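Soil and Water, Unit 3: Reading the Surface Before You Dig

Last updated: October 25, 2021

These notes go together with the talk on bare soil. Please read them before the field visit to Skustgate, and bring them with you on paper, as the phone signal there is poor.

In the last unit we spoke of what is inside the soil: sand, silt, clay, air, water, and the remains of plants. In this unit we stay on top. Many students want to take the spade at once, and I understand it, but the first centimetre of the ground has already a lot to say. It decides if the rain goes in or runs away, and also if a small seedling can come out.

1. Colour

Dark soil is often rich in organic matter, but you must be careful with this rule. Soil is darker when it is moist, and some soils are dark from the rock they came from. For this reason we always write the colour two times, once for the dry crumb and once for the moist crumb. Use the colour chart in daylight, with the sun behind you and without sunglasses. If the crumb lies between two colours on the chart, write both of them and do not invent a third.

An olive or greenish tone can be a sign that the soil stays wet for a long part of the year and has little air. Red and yellow tones come mostly from iron which had enough air. Where you see grey with small rusty spots, the water level has probably been going up and down. We will meet this at the lower field in Flilten.

2. Crust

When heavy drops fall on bare soil, they break the small crumbs. The fine pieces fill the holes between the bigger ones, and when the surface dries it becomes a thin hard skin. We call this a crust. It may be only 3 millimetres thick and still stop most of the water.

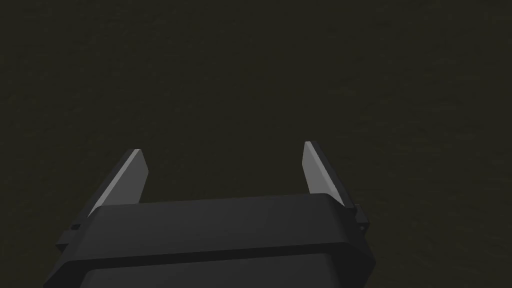
To test for a crust, push the point of a knife gently under the surface and lift. If a small plate comes up in one piece, you have a crust. If the soil falls apart into crumbs, you have none, or it is too weak to matter. Do this in several places, and do not choose only the places which look interesting. In the old wheel tracks you will nearly always find something, so please note separately what you find there.

Silty soils make crusts very easily. Clay soils can do it also, but they crack when drying, and the cracks let some water in again. Sandy soils with little silt are the least troubled.

3. Compaction

A crust is made by rain. Compaction is made by weight: tractors, cattle, and people walking always on the same path. It goes deeper, and it does not disappear when you rake the top. The two are often mixed up in reports, so please use the correct word.

The simple way to find compaction is a steel rod with a handle. Push it down slowly with even pressure and notice where it becomes hard to push. Stones will also stop the rod, so move it a little to the side and try again before you write anything. The result depends on moisture too. A dry clay will feel compacted even when it is not, and a very wet one will feel soft. The best moment is one or two days after good rain.

4. Infiltration

For this we use the metal ring. Press it into the soil to the mark, lay a piece of cloth inside so that the water does not disturb the surface, and pour 200 millilitres. Remove the cloth, start the watch, and stop it when the surface is only shining and no water stands on it. Then repeat in the same place. The second time is more useful than the first, as the first one depends very much on how dry the soil was.

In March one group at Skustgate measured 66 seconds under the hedge and 208 seconds in the open row, on the same soil type. The difference was in the cover. Under the hedge there were old leaves and many worm holes, while the row had been bare all winter.

5. What to hand in

One page for each place, with both colours, the crust test, the rod depth and the two ring times. Write also the weather of the day before. A sketch is welcome, but it does not replace the numbers. The sheets go in the box beside the drying oven.

For the next unit, read the chapter on aggregates and bring one dry clod the size of an egg, wrapped in newspaper.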